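Robot Learning Laboratory, Prullthorpe
Handout 4: Recording demonstrations for bench tasks
Notes by Yanling Cai, revised April

4.1 Two ways of giving a demonstration

In kinaesthetic teaching the operator holds the arm and moves it through the task. Gravity compensation is on and the joint encoders are logged. The method is quick to learn and needs no second device. Its drawbacks are that the operator's hands enter the camera views, and that two arms are hard to guide at once.

In teleoperation the operator moves a leader device and the follower arm copies it. The camera views contain only what the policy will see when it runs. The operator loses most of the sense of contact force, so grip closure has to be judged by eye or from motor current. For the Brarberg task set we use teleoperation throughout.

4.2 What is recorded

Each episode holds joint positions, the gripper command, the measured gripper opening and the camera streams. Record the command and the measured opening as separate channels. When the fingers close on a rigid object the two differ, and that difference is the only grasp signal available without a force sensor.

All streams carry a timestamp from the same clock. Drop any episode in which a camera lags the joint log by more than 12 ms.

4.3 Views

The head view is used for layout: which rack, which vessel, where to reach. The wrist view is used for the last few centimetres and for anything held. Clear plastic and glass on a white table have very little contrast, and a tube in a rack may show only as a pair of outlines. Check both views before starting a session.
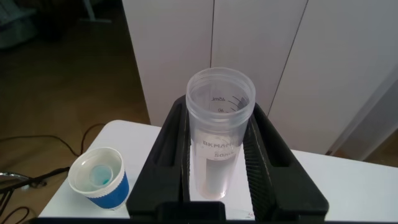

Wrist view, 50 ml tube in the grip; head view of the bench follows.
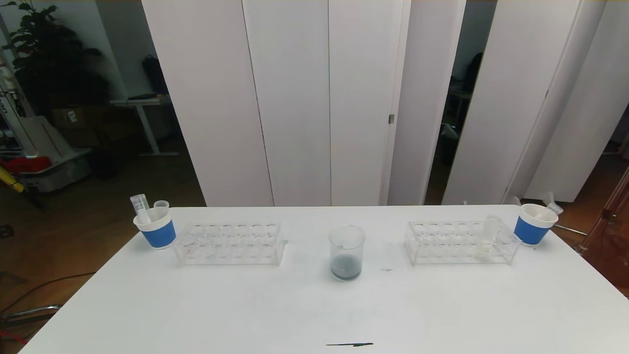
4.4 Procedure for the operator

1. Home both arms and open the grippers fully.
2. Match the leader pose to the follower pose before engaging. A mismatch produces a jump at the first step.
3. Approach upright tubes from the side, with the fingers level and the tube axis midway between them.
4. Close slowly. Stop when the measured opening no longer follows the command, then hold for one second.
5. Lift vertically until the base is clear of the rack before any sideways motion.
6. If a grasp slips, recover and carry on. Mark the episode "recovery" and keep it.
7. Release, withdraw along the approach line, end the episode.

Do not pause in mid-air to think. Long still periods teach the policy to stop, and trimming them afterwards breaks the timing.

4.5 Size of the set

The current set has 3832 episodes, of which over 1000 are marked as recovery. Obed Darko's split holds out whole sessions, so that neighbouring episodes with the same layout never fall on both sides.

4.6 Before the next class

Read the Bellamy notes on action chunking, sections 2 and 3. Hongjun Qian will take the practical. Bring one episode of your own with the gripper channels plotted on a common axis, and mark the moment of contact.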